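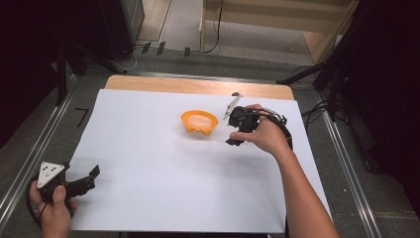 Orange bowl on the white sheet, middle of the table.

10 May 2018

Shallow bowl again, the orange one with the pale inside. Noscombe want a yes or no on the foot before they commit to 2,000 so most of today on that and not on the cups. Cups can wait. Sorry Horácio, I know I said cups.

Surface first. White sheet is down on the table, pushed towards the front, so there's a strip of bare wood left along the back. Leave it like that. I lined it up with the back edge yesterday and then spent the whole morning leaning over to reach anything. If you put things down on the wood strip (pencil, calipers) they're out of the way and you can still see them. Don't write on the sheet. If you must, pencil, and not in the middle.

Orange reads very well on the white, you can see the lobes at the foot and a soft bit of shadow beside them. On bare wood the orange and the pale wood sort of go together and I kept losing the edge of the foot. So all foot notes from now on are on white.

The foot. For anyone who hasn't been following: the underside is scalloped, so it comes down to the table in lobes where the old shape had a plain ring. Looks lovely. Nandi's drawing, and it's the thing everybody picks up on when they see it in the flesh. Questions were

- does it rock
- does it slide more than the plain ring
- does it hold water in the dips when it's upside down on the rack
- can you get it out of a stack without a fight

Rocking. Pressed the rim with one finger, went all the way round. No rock on the white sheet. No rock on bare wood either. Tried the windowsill, which isn't flat, and there it does rock a bit, but so does the ring one, so did my mug. Calling that a pass. Would like to try it on a slate or a rough tray at some point, haven't got one here. Zomura have those ridged trays, ask if they'd lend us one?

Slide. Tilted the spare offcut of worktop with the bowl on, slowly, until it went. Lobed foot went earlier than the ring. Repeated, same. Repeated with 200 g of rice in, same order but closer together. I don't have a proper angle for any of these, the protractor is in the other building, so I marked the wall in pencil and will measure the marks tomorrow. Marks are labelled L and R, L for lobed and R for ring, NOT left and right. Somebody will rub them off. Please dont.

On the flat it isn't a problem. You can push it about with a fingertip and it stops when you stop. I think the sliding only matters if you're carrying it on a tray, and even then. Nandi disagrees. She says people eat off their laps and a lap is not flat. Fair. She wants a matt finish on the lobes, just the bottoms. I'd like to see what that does to the price before we get excited about it.

Water. Ran it under the tap, shook it once, put it upside down on the rack next to the ring one. Went for tea. Came back, lobed one had a bit of water sitting in the dips between the lobes, ring one had a proper puddle inside the ring. So better than the old shape, contrary to what I said in the meeting. Both still wet when I looked later on. Wiped them. The lobed one is slightly more of a faff with a tea towel, you have to go in and out of the scallops, but with a cloth over your thumb it takes no time.

Room was 21 on the wall thermometer, heating off, door open. Writing that down in case the drying matters, last time we had no note of it and argued.

Stacking. Didn't like this bit. Bowls go into each other nicely and sit straight, but after pushing down hard the top one wants to stay. Not stuck stuck. You twist and it comes. But my mum would not twist, she'd pull, and then she'd have a lap full of bowls. Horácio thinks the inside wall near the bottom is very slightly tight where the lobes land and that a hair more draft would sort it. He has the section drawing, I haven't got the current one (mine still says Mofokeng in the corner so it's from before the move). Send me the current one please.

Capacity. Poured from the jug, 350 ml to the line where it starts to feel too full to carry. To the brim is more, obviously, didn't note it, brim numbers only cause trouble. It's a shallow shape so it feels like less than it is. Noscombe's sheet calls it a cereal bowl. I would call it a snack bowl or a side bowl. Cereal with milk in it and a child attached, no.

Colour. Not my job but. The inside is very pale, nearly white, and against the white sheet it can look as if the orange is just a shell round a hole. In my hand, by the window, it looks warmer. Nandi wants it kept exactly so. Horácio wants it creamier. I'm staying out of it except to say that tomato will show, and I've put a spoon of passata in the second sample and left it on the shelf with a saucer over. Will wash it tomorrow and see. DO NOT wash it up to be kind. There's a note on it.

Picking up. Did a fair bit of this without meaning to, just moving it about. Thing to note is the rim. Thumb inside and fingers under works straight off, and your fingers find the scallops by themselves and sit in the dips. That was never in the brief as far as I know and I think it's the best argument for the lobes we have. With wet hands it's still good. With one finger hooked over the rim, less good, it swings. Picking up from directly above with fingers spread is awkward on anything this wide and low, ring foot the same, no difference I could feel.

Setting down: quiet on the white sheet, a bit of a clack on bare wood. The ring foot is louder on wood, I think, though Nandi couldn't tell with her back turned and she was the one who offered to try. We did it a few times and then it got silly. Leave it out of the report.

Scratches. Nothing on the lobes after all the sliding, but it was only one afternoon. The gloss on the outside picks up fingerprints, you see them when you get low and look along it. They wipe off with a dry cloth. The rack left a faint line on the ring one, might be old.

Sheet itself is holding up. Changed nothing. If it gets grubby there's a clean one behind the cupboard, long side out, mind the corner, the corner is already a bit squashed. And can whoever has the soft brush put it back, I've been blowing rice off the table like an idiot. There is rice on the carpet. I did most of it, will do the rest.

Talked to the Brovby people on the phone just after lunch. They can do the lobed foot with the tool as it is and can open up the inside wall if we decide before the tool goes back for polishing. After that it's a new job and a new price. They said August for first boxes if we say yes soon. Did not ask how soon is soon. Should have. They also asked if we want the foot marked (name, material, the little dishwasher sign) and where, given there's no flat ring to put it on. Good question. The middle of the underside is the obvious place, but Nandi wants it clean. Maybe one small mark between two lobes. Needs a sketch.

They weren't bothered about matt on the lobes, said it can be done, would send a figure.

So where I've got to:

Foot: yes, keep lobes.
Stack: not yet, need the wall looked at. Horácio.
Matt on the lobes: wait for price, then one sample and do the tilt again against the same pencil marks.
Name on the sheet: argue with Noscombe about cereal.
Marking: Nandi to sketch.

Still to do tomorrow, me

- protractor, measure L and R on the wall
- wash the tomato one, look at it by the window
- stack again with the bowls warm from hot water, only done it cold so far
- same again with the bowls damp, might be worse, might be better
- ring Zomura re tray
- weigh one. I've somehow not weighed one. Scale was right there for the rice.

Later: added a go at nesting the lobed bowl in an old ring bowl, and the other way round, in case people have both at home. Lobed inside ring is fine, sits a bit proud. Ring inside lobed leans over to one side, looks drunk. Not sure anyone cares but Noscombe have over 200 of the old ones left to sell and they might well put them on the same shelf.

Also later: Horácio came through, pulled the stack apart in one go first time without twisting and looked very pleased with himself. He's got bigger hands. Tried it again after him and still had to twist. So it needs somebody who hasn't handled them all day, and preferably smaller hands than either of us. Nandi has gone home. Try her first thing, before she's had a chance to read this.

Samples are on the second shelf, orange ones to the left, ring ones behind. Tomato one is on its own at the end. Jug is in the sink, it only had water in it.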